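Search this site Enter keyword Go

Wurnach Terrace Homeowners Association
Minutes of the Regular Meeting, August 15, 2021
Print this page | E-mail this page

1. Call to order

The meeting was called to order at 7:04 p.m. in the lower hall. A quorum was confirmed from the sign-in sheet. Tamás Kovács presided. The minutes of the previous meeting were approved with one correction: in item 6, "north culvert" should read "north catch basin."

2. Storm drain, Dolo Street

The inspection report on the Dolo Street line was received. The line is 330 feet of corrugated metal pipe running from the upper catch basin to the outfall behind the tennis court. The report finds the invert rusted through in 3 places, with soil loss at the second joint. The upper section is serviceable.

Two methods were presented. Slip lining would leave the existing pipe in the ground and reduce the inside diameter. Open-cut replacement would restore full capacity but would close the street to vehicles while the trench is open. A member asked whether the smaller diameter would still carry a ten-year storm. The report does not address this. The chair will request a capacity calculation from the engineer before any bid is accepted.

Motion to authorize the calculation at a cost not to exceed $238. Seconded. Carried.

3. Catch basin cleaning

Cleaning of the upper basins is complete. The basin at the corner of Magyar Court was not cleaned, as a parked trailer blocked the grate. The contractor, Wurnine, will return at no added charge if the trailer is moved and notice is given. The owner has been written to. If there is no answer by the next meeting the matter goes to parking enforcement under Section 9.

Sediment removed from the basins was mostly sand and roofing grit. The contractor recommends a second cleaning after leaf fall. Placed on the October agenda.

4. Reserve account

The reserve study is unchanged from the last reading. An invoice of $2693 for the retaining wall drains was presented and approved for payment from reserves. The wall drains were tested with a hose on completion and all weep holes ran clear – the test sheet is attached to the file copy.

A member asked why the wall work was charged to reserves and the basin cleaning to operating funds. The chair replied that replacement of a component is a reserve expense and cleaning is maintenance. No action.

5. Downspout connections

Discussion of roof downspouts tied directly into the Dolo Street line. The original plans show no private connections. The inspection found several laterals not on the plans, all entering above the first joint. Options are to disconnect them and discharge to lawn, or to record them and include their flow in the capacity calculation. Discharge to lawn is not practical on the lots with clay fill. Agreed to record them for now. Owners will receive a one-page form asking for the location, pipe size and material of any connection. Forms are due back before the engineer starts work.

6. Use of the lower hall

The hall floor was dry at both entrances following the last heavy rain. The sump pump float switch has been replaced. Tables are to be left at least two feet from the east wall so that the floor drain can be reached.

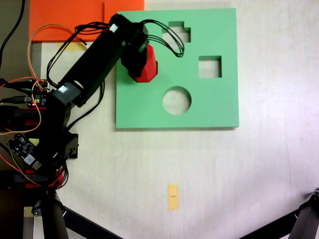 Tamás Kovács asked that the float switch be tested monthly and the date written on the tag, as the old one had stuck in the down position without setting off the alarm. Agreed. The test will be added to the hall checklist, together with a check of the alarm battery.

7. Other business

The grate at the bottom of the footpath rattles under bicycles. A rubber gasket will be tried before the frame is reset.

8. Adjournment

There being no further business, the meeting adjourned at 8:22 p.m.

Comments

hillside_lot: Does the form cover French drains, or only downspouts? Ours joins the same lateral.

Renter on Magyar: The trailer is still there as of this morning. The grate is completely covered.

D.P.: Please post the inspection report. It is hard to compare slip lining and replacement without the pipe diameters.

hillside_lot: Seconding the request for the report.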